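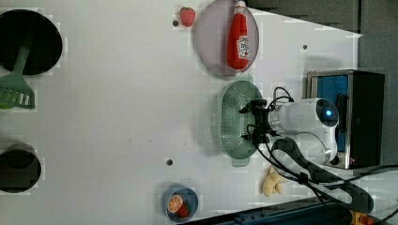
Kitchen Stock Control, Session 4: Breakages and Par Levels
Notes by Dymphna Ó Néill – April
8 comments | 28 shares

Par level means the number of an item you need in the building to get through your busiest service. For plates, work from covers and add a margin for washing-up time. The Kazmi canteen seats 209 and holds 500 side plates.
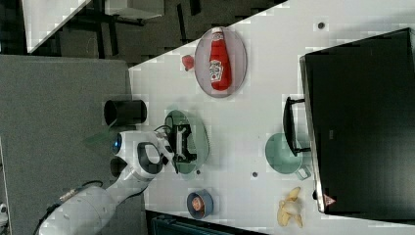
Breakages are written down on the day they happen, by whoever finds them. Record the item, the material and where it was found. Materials go in separate columns, so a see-through green plate is not entered with the china. Cups stored on their sides are counted with the rest.

Shrinkage is stock that has gone without a breakage entry. At Kazmi it came to nearly 28 pieces last term – mostly teaspoons.

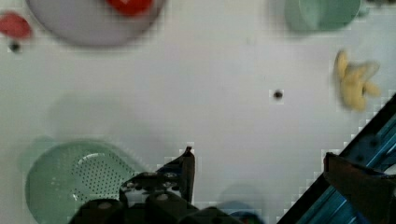
Teaspoons are cheap, so many kitchens leave them off the sheet. Put them on it. Katia Colombo will go through the reorder form next session. Bring your own count sheet, filled in for one shelf.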